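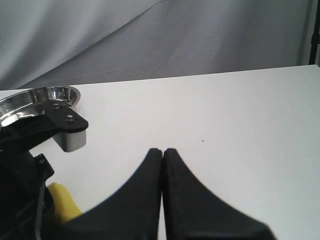 Gray cloth, white table.

I have been learning to bake rye bread since March, and I'm completely hooked! It started when my neighbor Saimi Jääskeläinen handed me a jar of starter over the fence and told me to feed it before bed. I had never kept anything alive in a jar before. By the next morning it had climbed up to the lid and smelled like green apples, and I ran around the house making everyone sniff it.

Rye is so different from wheat. You can't really knead it (I tried, and wore most of it up to my elbows), so you stir it like thick mud, smooth the top with a wet spoon and leave it alone. My pan loaf takes 835 grams of dough, which fills the old tin from my aunt right to where I like it. I let it rise until little pinholes show up on top, and then in it goes.

The crust on my first loaf could have stopped a door. The second one had a gummy stripe along the bottom, but oh, the flavor! Malty, a little sour, wonderful with cold butter and sliced radish. Saimi's friend Orvokki Koskela tasted it and asked how long I had waited before cutting. I said 20 minutes. She laughed so hard she had to put her plate down.

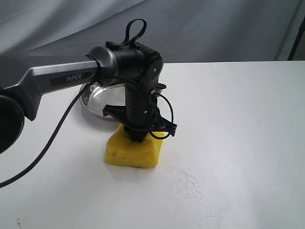
How long should rye bread rest before you slice it?
Overnight at least, wrapped in a clean dish towel. A full day is even better, and the slices come out much neater.

So now I bake in the evening and hide the loaf from myself on top of the fridge. Next I want to try one with caraway and a spoonful of dark molasses, and Orvokki has promised me her recipe for a flat loaf with a hole in the middle. I already bought the flour, two big bags of it!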